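Lecture 7 notes: Two-arm control and what success rates hide
Tudur Hopkin
April 3, 2024

Read these alongside the Breslow handout from last week. I will assume you remember what an action chunk is and why the policy predicts more than one step at a time.

1. Where we left off

The Cadach stack has the usual layers. Camera images and joint positions go in at the top, a learned policy puts out target joint positions for both arms, and a low-level controller tracks those targets. The slides make this look tidy. In practice, much of what gets credited to the policy is done by the controller underneath, and much of what gets blamed on the policy is a timing fault between the two.

So before you believe any result, ask what the baseline was. If a replayed trajectory with fixed waypoints does nearly as well, the network has not shown you much.

2. The cable task

Our running case is cable handling over a small container. Cables are a good test because they have no fixed shape. A pose estimator that works nicely on a block has nothing sensible to report about a loop of wire. People get around this by skipping pose entirely and going from pixels to actions. Fine, but then you have also given up the one intermediate number you could have checked.
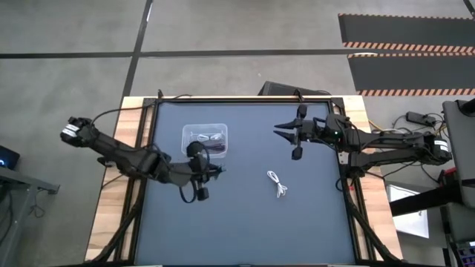 Fig. 7.1. Overhead view of the cell. One white cable lies on the work surface and another is coiled in the clear container.

Consider what a planner needs to know with the cable lying like that. Which part of the loop should be grasped? Will the rest follow or drag? Which arm should go? The left gripper is just below the container and the right one is open with its fingers pointing left, so a collision checker has two long arms to keep apart over one small table. Most papers treat arm assignment as something the policy "learns." Ask to see the cases where it changed its mind halfway.

Also look at how much of the view is irrelevant to the task: floor tape, mats, a cart, the corner of a desk. A policy trained on full images is free to use any of it. Crop the input and run the evaluation again. If the score drops, find out why before writing anything down.

3. Reading the numbers

The Teshome set we use has 3,310 demonstrations. The training script holds out 200, picked at random. I don't like this split. Demonstrations recorded back to back look nearly the same, so a random holdout mostly measures memory. Split by session and expect a worse figure.

Validation loss is a weak guide too. I have seen it fall steadily past step 2,000 while the gripper closed on empty air every time. Run the arms.

4. For the lab

Work in groups of 4. Using the Tirgate simulator, compare:

Fixed waypoint replay
Policy, full image
Policy, cropped image

Report every trial, including the ones you stopped by hand. A stopped trial is a failure. State your success rule before you start, in one sentence, and don't edit it afterward.

Joint limits in the simulator are looser than on the real arms. Check your config file against the lab sheet.

The project proposal is still one page. References do not count toward the limit.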